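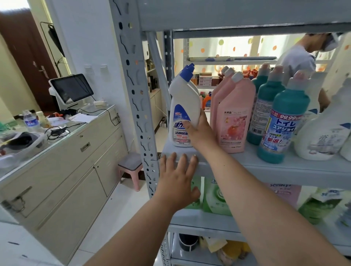
Gwenllian Hopkin asked why you can't just grab the bottle and put it back a hundred times, fast, and call that a demonstration set. You can, and I did exactly that my first month with Ornia. The robot learned to snatch. So please read section 4 before you put the headset on, even if you skipped sections 1 through 3 (I know some of you did).

4. Recording shelf tasks by hand

In this section you do the job with your own two hands while the head camera records, and Ornia turns the takes into something the Ellis arms can practice. If you'd rather drive the arms from the remote handles, go to section 5. The shelf steps are the same there, just slower - plan on twice the time.

Before you start

Charge the head camera and wipe the lens. Pull your sleeves back past the wrist. Pick one shelf and one kind of item, and write down the task name the way you want it spelled, since renaming takes later is a pain. I use plain names like "lift bottle, middle shelf."

4.1 Put on the headset and tighten the back strap until it stays put when you nod.

4.2 Stand where you'd stand if you were stocking the shelf for real. Look at the item, then at the preview on the tablet. Both hands should show when you reach. If your forearms are there and your fingers aren't, tilt the camera down one click.

4.3 Press Start and hold still until you hear the beep. Hands at your sides is fine.

4.4 Reach in and take the item at your normal speed, or a hair under it. Let your other hand do whatever it wants to do. Mine likes to rest on the edge of the shelf, and I leave it alone! Two-handed habits are worth keeping in the recording.

4.5 Lift the item clear of its neighbors before you bring it toward you. Dragging it along the shelf counts as a different task.

Note: Keep your eyes on the item the whole way. The camera goes where your head goes, and a quick glance at the door can spoil a perfectly good take.

4.6 Bring it in front of your chest and get both hands on it. Stop there for a slow breath.
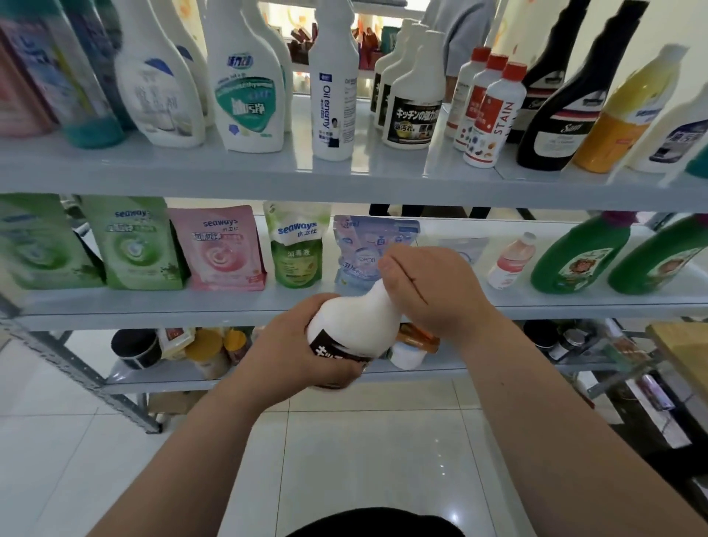
Fig. 4-2. Two-handed hold: left hand on the lower body, right hand at the neck.

4.7 Put it back, let go, and drop your hands. Wait for the second beep before you turn away.

4.8 Say "keep" or "toss." Ornia files the take for you either way, and tossed ones sit in their own folder until you empty it.

4.9 Do 20 takes, then take the headset off for a few minutes. Change something small before the next batch - a different bottle, a step to the left, the item turned around.

Caution: Cleaning products leak more than you'd think. Check every cap before a batch, and never record with a trigger bottle that isn't locked. If something gets on your hands, stop and wash.

Caution: Don't stand on a stool with the headset on. You can't see your feet well, and the top shelf can wait for section 5.

How many takes is enough?

For one item on one shelf I like 1,000 kept takes before I train anything. For a mixed shelf, 2,000. The set we did for Trernon stopped at 1,453 because I ran out of February, and it worked fine on the middle shelf and was pretty clumsy on the low one. Your mileage will depend on how much you changed things up in 4.9.

If the take counter doesn't move

Check that the tablet is on the Asine network and not the guest one. Then look at storage. Ornia stops saving when the card is full, and the only warning is a small gray icon in the corner of the tablet, which I missed for an entire afternoon.

If a take is saved but marked "hands lost," play it back before you toss it. A hand that disappears behind a bottle for a moment is normal and you can clear the mark yourself: open the take, tap the flag, choose Accept. If both hands drop out together during the lift, do it over.

Once you have your first batch, go on to 4.10 for trimming.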